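January, and the sourdough again

Twenty to seven in the morning, kitchen light on, everyone else asleep. I've given up pretending I'll go back to bed so I may as well write this while the first coffee is still doing its job.

Loaf number whatever-it-is came out last night and it was flat. Not flat like a failure exactly, more like a very confident ciabatta. It tasted lovely (we ate half of it standing up with butter, and Tharindu had his with marmalade at nine at night, which is his own business) but it had no lift at all and the crumb was tight along the bottom in a grey stripe. I know that stripe by now. Shanthi says the stripe means I'm putting it in before it's ready. Solange says it means I'm leaving it too long. They've both been baking for years and they both sounded completely sure, so that was helpful!

So, starter. It lives in a jar by the boiler cupboard and it's called Bepari, for reasons that go back to a train journey and a man with a very loud phone call, and I'm not getting into it again. Bepari was sluggish all through Christmas. I'd left it at the back of the fridge while we were at Mum's and when I got home it had a layer of grey liquid on top and smelt like nail varnish remover. I poured that off, fed it with half rye and half white, and by the third day it was climbing up the glass like nothing had happened. You do have to admire it. I was in a much worse state after Christmas than that and I'd only had sherry.

What I think went wrong last night is the cold. The kitchen is freezing before the heating comes on and it's freezing again by mid-afternoon, and all the recipes say "leave at room temperature for four hours" as if everybody's room is the same room. Mine is the sort where you can see the butter sulking. I left the dough by the radiator in the hall for a bit but then the post came, the door was open for ages while I talked to Anjana about the bins, and I forgot to move it back. Poor thing must have been in a howling gale.

Anjana's news, while I remember: she's got the job! Starts at the end of the month, two days at home and three in the office, and she's already worrying about what to do with the dog. I said we could have him one of the days. I haven't mentioned this to Tharindu. I'll tell him after he's had a slice of something.

Anyway. I spent far too much of yesterday on the question of where to shape the dough. I'd been doing it on the marble slab I was so pleased with when I found it in the charity shop, but the marble is stone cold this time of year and it can't be helping. Solange swears by wood. She does everything on wood, she rolls pastry on it, she'd probably sleep on it. So I've been looking at wood, and now I can't stop looking at it. Tables in cafés, shelves, the arm of the chair at the dentist. I keep running my hand along things.

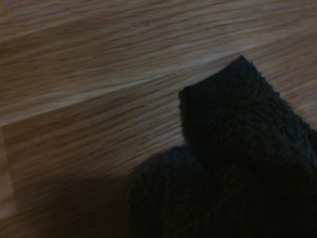 Grain I'd happily shape a loaf on. Those pale streaks!

I do like a pale wood with a bit of orange in it. Mum's old board was much darker, nearly black at one end where my grandfather had put a pan down on it once, and it smelt permanently of onion no matter how much lemon and salt went into it. She made chapatis on it every evening and I'd sit on the step stool and get given the scraps of dough to ruin. Mine came out in the shape of countries. She'd cook them anyway, on the same pan as the good ones, and Dad always had to eat the one that looked like Italy.

I rang her about it yesterday to ask what happened to that board and she said, "What board?" and then talked for forty minutes about the neighbour's extension. When I got her back to it she said it had split right down the middle the year we moved and she'd cried, and then she'd burnt it on the bonfire. I had no idea. I'd been imagining it in the loft all this time, waiting for me like something in a will.

Mahfuz says he can make me one. He's got some oak left over from the stairs and he says it's a morning's work, which from him means Easter. He wants to know how big. I said as big as will fit between the hob and the bread bin, and he said that wasn't a measurement, and I said I'd go and find the tape. I haven't found the tape. It was in the drawer with the batteries and the birthday candles and it isn't any more, and Tharindu says he put it back, in the voice he uses when he hasn't.

He also says (Mahfuz, not Tharindu) that I've got to oil it properly and not leave it soaking in the sink like I do with the spoons. I said I don't leave the spoons in the sink. There were four spoons in the sink. He could see them from where he was sitting.

The plan for today then. Bepari got its feed at ten last night and when I lifted the tea towel just now it was domed and full of bubbles, so that's a good start. I'm going to mix at nine with warmer water than I've been using. Then it goes in the oven with only the light on and the door shut, which is Shanthi's trick, and I'm going to put a note on the oven door in big letters so that it doesn't get preheated by some kind person wanting fish fingers. That happened to Shanthi. She said the bowl melted into the shelf and the smell was in the curtains until spring.

Folding every half hour until lunch. I've got the ironing to do anyway and a pile of letters to answer, and there's that programme about canals I never finished. Then shaping, then into the basket, then the fridge overnight, and bake first thing tomorrow. If it has the grey stripe again I'm going to ring Solange and Shanthi at the same time and let them fight it out.

I should say the flour is new as well. I'd been using up the strong white from the back of the cupboard and when I looked at the date on the bag I folded the top over and didn't tell anyone. The new one is from the mill shop out past the garden centre and cost more than I'd like to write down. It's a lovely creamy colour though, and it smells of something, which the old stuff didn't. I bought two bags. I also bought a little wooden scraper I didn't need and a jar of chutney for Anjana, to say well done.

Walked the long way home from there in the end, along by the allotments. Everything's brown and collapsed and there was ice in all the wheelbarrows, but somebody's got broad beans coming up under fleece and a robin was going at the compost like it was his job. I stood there until my feet went. I keep saying I'll put my name down for a plot and then I think of all the digging. Tharindu would come twice and then develop a knee.

Heating's just clicked on. I can hear the pipes doing their knocking. Somebody's moving about upstairs too, so that's my peace and quiet finished, and I want to get the second coffee in before there's a queue for the kettle.

Must remember: tape measure, stamps, ring Mum back about the weekend, tell T about the dog.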